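6. Chore trials: flower arranging

Read section 5 first. If the arms haven't been homed today, go back and do it.

Applies to: Orken two-arm bench, Zamani task software version 3 and up. Older versions don't have the flower task in the menu.

6.1 Before you start

What to expect. People ask us if the bench can do household jobs yet. Short answer: parts of some jobs, slowly, with you standing there. Moving a stem from table to vase, fair chance. Making it look like something you'd give your mum, no. Plan your demo around that.

Flowers are harder than cups or blocks. Stems flex, leaves catch, heads are top heavy. Use artificial ones. Real stems bruise and drip, and water near the rail voids the Pudbridge service plan.

You need:
- artificial stems, mixed heads and colours, wired stems prefered
- 2 vases, different colours, one clear if you have it
- the Dellia bench light or similar, no direct sun
- clear floor space on the operator side

CAUTION: No water in the vases. None. Not even for weight. Use dry sand if they tip.

6.2 Set up the table

1. Power on, wait for the arms to finish their self check. Do not reach in.
2. Press HOLD on the pendant. Arms lock.
3. Put the vases within reach of both arms. Closer to the middle is better than closer to the wall.
4. Lay the loose stems on the table. Fan them a bit. A tight bundle gets picked up as one lump.
5. Stem ends toward the front. The grip planner looks for bare stem, leafy bits confuse it.
6. Wipe both camera lenses with a dry cloth.
7. Step back behind the line, release HOLD.

Note: patterned walls are OK. Earlier manuals said plain grey only, ignore that. Changing the walls halfway through a trial is not OK, recalibrate if you do.

6.3 Run a trial

1. Menu > Chores > Flowers > Single stem. Start here, not with Bouquet.
2. Set speed to 24 per cent. Higher is allowed but you'll be picking petals out of the wrist covers.
3. Press RUN. Keep a thumb on STOP.
4. Let it try 3 times on the same stem. After that it pauses and waits for you.
5. Log the result. Pass = stem in vase and still standing when the gripper opens. Leaning counts as a pass.
6. Reset the stem by hand (HOLD first) and go again.

When Single stem is passing most of the time, move to Bouquet. Expect it to drop off a lot. A full vase gets in its own way, each new stem pushes on the ones already in there, and the arm doesn't feel that very well. One arm can steady the vase while the other places, under Options > Assist. Slower but fewer tip-overs.

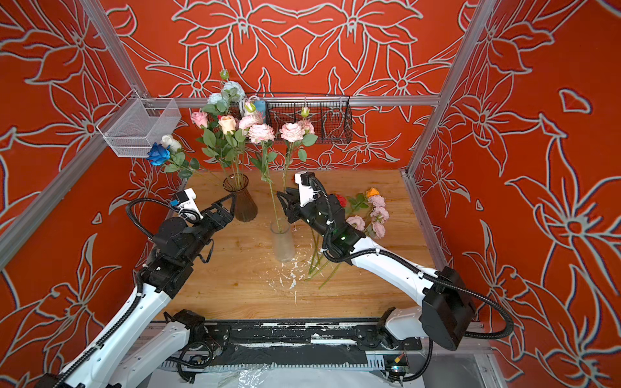
Fig. 6-1. Flower task. Main bouquet in amber vase, single stem in clear vase, loose stems on table at right.

6.4 If it goes wrong

Gripper closes on nothing: check the light, then recalibrate the cameras. Clear glass is a common culprit, reflections throw off the depth reading.

Picks up two stems at once: spread them out more. Lower the grip width one notch.

Vase gets knocked: STOP, HOLD, stand it up, start the trial over. Don't resume from the middle, the software still thinks the vase is in teh old spot.

Cable snagging on leaves: HOLD, free it by hand, check the cable clips. Never pull a stem out against a moving wrist.

CAUTION: Loose leaves and petals on the rail will jam the carriage. Check at the end of every session.

6.5 Servicing

Grease the rail at 2000 cycles or when the pendant shows the spanner symbol, whichever comes first. Finger pads wear quicker on wired stems, keep a spare set on hand.

Next: section 7, folding tea towels. Same setup, different finger pads.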